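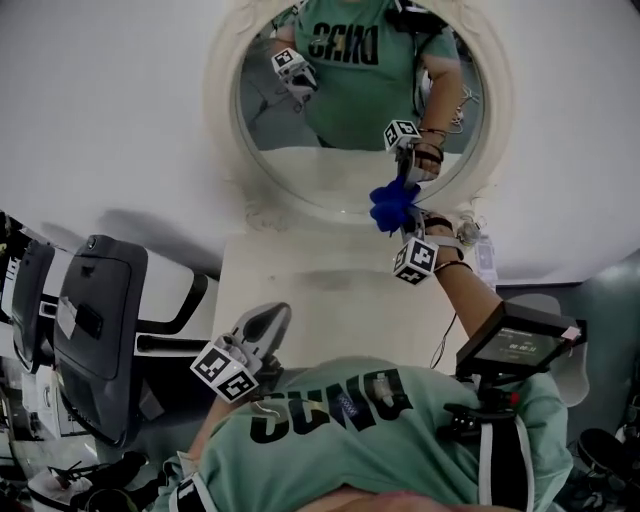

演讲备注:手持夹爪示范数据的采集与管理

第1页 开场

各位来宾,上午好。本次报告由Wultska数据采集部提交,内容为家居类任务示范数据的采集流程、质量要求及现阶段存在的问题。报告时间为25分钟,其后安排提问。模型结构与训练方法由下一场报告介绍,本场不作展开。

(提示:确认翻页器可用后再进入第2页。)

第2页 项目范围

本项目内部名称为Panus。现阶段任务以擦拭、整理、收纳三类为主,镜面擦拭属于擦拭类。截至本期,已验收的有效示范为1255条,其中镜面擦拭165条。采集由操作员双手各持一只夹爪完成,动作由人直接做出,不经遥操作设备转换。

选择镜面任务,主要出于两点考虑。其一,镜面会同时映出操作员、夹爪与标记块,视觉模型容易将映像误认为实物。其二,装饰性镜框边缘起伏较多,夹爪携布贴近边缘时,轨迹与平整台面上的擦拭有明显差别。

第3页 采集前准备

每次采集开始前,操作员须完成下列事项:

检查标记块安装是否牢固,标记面有无污损;
核对各路相机的时间同步;
确认夹爪开合行程已标定;
领取任务卡,并朗读任务编号;
在镜头前完成一次标准开合动作,供后期对齐使用。

任一事项未完成的,该次采集不予编号。

(提示:此处可稍作停顿,与会者多半会询问标定周期。答复:每班次开始时标定一次,更换夹指后须重新标定。)

第4页 采集过程中的要求

操作员应保持自然速度,不得为迎合相机而刻意放慢。布料由夹爪夹持,擦拭过程中不得改用手指辅助。布料脱落时,应重新夹取并继续完成任务,该段标注为“恢复动作”,予以保留。此类片段数量较少,对训练具有较高价值,各采集点不得自行删除。

操作员视角与夹爪视角须同时有效。夹爪视角距离目标较近,夹爪本体在画面中占较大面积,手臂与周围环境的相对关系须由其他视角补充。

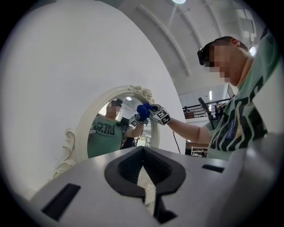 Cuypers:反光面的数据我们也采过一批,最后有相当一部分没有进入训练集,问题出在标注上。同一个标记块在镜里镜外各出现一次,标注人员的处理并不一致。建议先把规则定下来,再谈扩大数量。

该意见已列入本期修订内容。现行规则为:镜中映像一律不标注为实体,另设“映像”图层单独记录;标记块位姿解算仅采用实物观测;两者难以区分的片段,交由二次审核人员判定。

第5页 质量审核

审核分为自动检查与人工复核两级。自动检查的项目包括丢帧、时间戳跳变、标记丢失时长及夹爪行程异常。人工复核按批次进行,每批500条,抽取其中11条逐段查看。抽查发现标注规则执行有误的,整批退回。

人工复核另须确认面部遮挡处理是否完整。镜中的面部同样适用该项要求,审核人员应对映像区域单独查看一遍。

第6页 现存问题

一、各采集点的布置差异不足,同类镜面在数据中重复出现。
二、不同操作员的擦拭顺序差别较大,现有任务卡未作统一规定。是否应当统一,部内尚有不同意见。
三、夹爪视角在强光条件下过曝,目前以调整灯光缓解,相机参数方案仍在测试。

(提示:第二项如有与会者追问,可说明Fistatness采集点正在进行对比试采,结果预计三月提交。)

第7页 下一阶段安排

下一阶段将增加玻璃门与金属台面两类反光任务,并修订任务卡格式。标注规则修订稿于周二发至各采集点,请各点负责人组织操作员学习后书面回执。

报告内容到此为止,请各位提问。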